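**September 2020** / thread, long one, get a drink

1/ OK so I promised a thread on the Great Left Arm Mystery and I finally have time to write it up. Short version: our two-arm bench kept having one gripper go soft in the middle of a job, and the cause was so dumb and so satisfying that I've been telling strangers about it.

2/ Background for new folks! I work on a small bench setup at Tillton, two arms facing into one table, a camera on each wrist. They do fiddly household stuff. Bottles, caps, lids, jars. I love this job a ridiculous amount.

3/ The task we call Dunau (all our tasks get a code name, don't ask me who picks them) is bottle opening. One arm holds the bottle, the other takes the cap. Easy for you, easy for your kid, a whole research program for two arms.

4/ In August it was going great. We did a run of 85 cycles with no fault at all and I got cocky. I believe my exact words in the log were "left arm rock solid, moving on to harder bottles." Past me, please.

5/ Then we moved on to harder bottles.

6/ The fault looked like this. Left gripper closes on the cap, starts to turn, and partway through the turn the fingers lose their squeeze. They don't fly open. They just relax, like someone nodding off. The controller still thinks it's holding, so the arm keeps merrily rotating around a cap that isn't moving.

7/ No error. No red light. The log says "grip OK" the entire time. If you've worked with this stuff you just felt a chill.

8/ And it didn't do it every time! It would behave for 25 cycles and then do it twice in a row. Intermittent faults are the worst kind and also (sorry) my favorite kind.

9/ First theory: worn finger pads. Swapped them. Fault came back before lunch.

10/ Second theory: the cap is too tight. We backed the caps off by hand so they'd turn with almost nothing. Still happened. So the load on the fingers wasn't the story, or at least wasn't the whole story.

11/ Third theory, and I was SO sure: software. We'd pushed an update to the Trukon controller box the same week. I rolled it back, feeling like a genius. Two hours of clean running. Told everyone. Bought myself a pastry. Fault came back while I was eating the pastry.

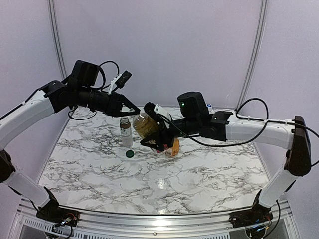

12/ So at this point I gave up on being clever and did the boring thing, which was to log the gripper motor current next to every joint angle and leave it going. 800 samples per cycle, all day, and then a very long evening with a plotting script.

13/ And there it was!! Every single soft grip happened inside the same narrow range of joint 6, the wrist roll. Outside that range, perfect. Inside it, the current to the gripper would sag for a fraction of a second and then come back lower than before.

14/ Which is when you stop looking at code and start looking at cable.

15/ I powered everything down, locked out the supply, and rolled the wrist slowly by hand with a meter on the gripper power line. Click, click, click, nothing wrong, nothing wrong, and then the reading jumped all over the place. Rolled it back, fine. Rolled it forward, all over the place. I yelled. It was a good yell.

16/ A broken strand inside the insulation. From the outside the cable looked brand new. It had been flexing over the same spot for weeks, and the harder bottles needed more wrist roll than the old ones, so we only started hitting the bad angle when the task changed. August me wasn't lying, the arm really was solid. It just never had to go there.

17/ Why did the log say "grip OK"? Because our check only looked at finger position at the moment of closing. Closed? Great, OK, never ask again. It was written in the first week of the project, by me, with a comment above it saying "improve later." Hello, later.

18/ The safety side, which I want to be serious about for a couple of posts. We were running with open bottles and liquid near powered gear. A gripper that goes limp without telling anyone is a spill waiting to happen, and on a bigger arm with a heavier part it's a dropped load.

19/ We got away with it. One bottle tipped, the liquid stayed on the tabletop, and the job got stopped by hand. I don't want "got stopped by hand" to be my safety system.

20/ So, changes we made:

- Grip check now runs through the whole move and watches motor current as well as finger position
- If the two disagree, both arms hold still and wait for a person
- The gripper cable has a bigger service loop and gets a flex test before each long run
- Every new task gets a slow pass through its full wrist range before we let it go at speed

21/ That second one took some arguing. My first instinct was "if the grip fails, open everything and back away." But if the other arm is holding an open bottle sideways, letting go is about the worst move available! Holding still is boring and correct.

22/ We tested it by wiring a switch into the gripper power line and flipping it mid-turn. The first few tries the right arm stopped and the left one kept going for a beat, because the stop message was waiting its turn behind the camera data. Moved it to its own channel. Now they freeze together and it's honestly a little spooky.

23/ A few people asked in DMs whether the wrist cameras could have caught it. Maybe! From that angle a relaxed finger and a squeezing finger look almost the same to me, and I stared at a lot of footage. Someone smarter could probably pick out the slip from the cap not turning. If that's you, please write it up, I will read every word.

24/ Next up is a task called Kırmızıgül, which is pouring. Yes, pouring, right after all this. The slow wrist pass is already done and I've got the current plot open on a second screen like it's a ball game.

25/ If you have a silent fault story, reply with it. I want the gross ones. Bonus points if the cable looked fine.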